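Arby FAQ – the stuff people keep asking me

What is Arby?
Arby is my project for teaching a robot arm to handle things it can see through. I run it on the second bench at Jamevska, mostly on evenings and weekends.

Why clear plastic?
It's hard! A depth camera looks at a bottle and mostly reports the wall behind it. So I skip depth completely and train on plain color pictures from a small camera at the wrist.
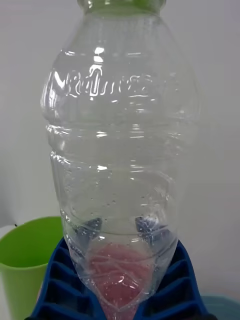 Wrist camera view: clear bottle in the blue holder, lime-green cup behind it.

What does the method look for?
Shiny bits, mainly. Raised lettering and ridges throw bright lines that shift as the wrist moves, and the network learns to read the shape from those. Anything inside the bottle (like the red stuff at the bottom) gets masked during training, so it doesn't learn to chase color.

How well does it work?
On my last test it got 88 percent of grasps, after training on over 600 demonstrations. Most of the misses were smooth bottles with no ridges – I'm still working on those.

Is this the same as the Hustby code?
Nope. I borrowed their labeling tool and that's all.

Can I have the data?
Yes, version 2 is up on the Jeon page. I'd like to add glass jars in November, if I can stop breaking them.

Last updated Sunday, July 25, 2021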